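Pre-purchase inspection checklist - gripper cells, bay 4
Posted June | By Malou Hjaltadóttir
Print this page | E-mail this page

Completed before the Utolska quote goes to budget. Items marked HOLD need an answer from the supplier.

1. Floor condition - OK. Smooth concrete, no levelling cost to carry.

2. Floor marking - HOLD. Tape will do for the trial. Price painted lines for the final layout.

3. Castered stands - HOLD. Utolska's base price has casters only. Ask for levelling feet as a separate line. Vamik includes them.

4. Cable routing - FAIL. Cables on the floor between supports need covers or an overhead run. Allow $800 in this year's budget, labour included.
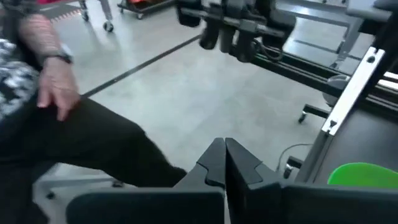

5. Seating near the arm - HOLD. Operators will work seated within reach of the gripper. Get the speed and force limits in writing before we sign. If guarding is needed it comes out of capital, and the Zapata guard panels are on a 12 week lead.

6. Gripper fingers - OK. Budget for 4 spare pairs. Notched profile preferred over flat for our parts.

7. Emergency stop - HOLD. One per stand in the quote. We want a second at the aisle side.

8. Service contract - Bretano's covers travel, Utolska's doesn't. We are over 11 hours by road from the Utolska depot, so compare on total cost.

Recheck items 3, 4, 5 and 7 when the revised quote arrives. No deposit before then.

Contact: Equipment Planning | Copyright, all rights reserved | Back to top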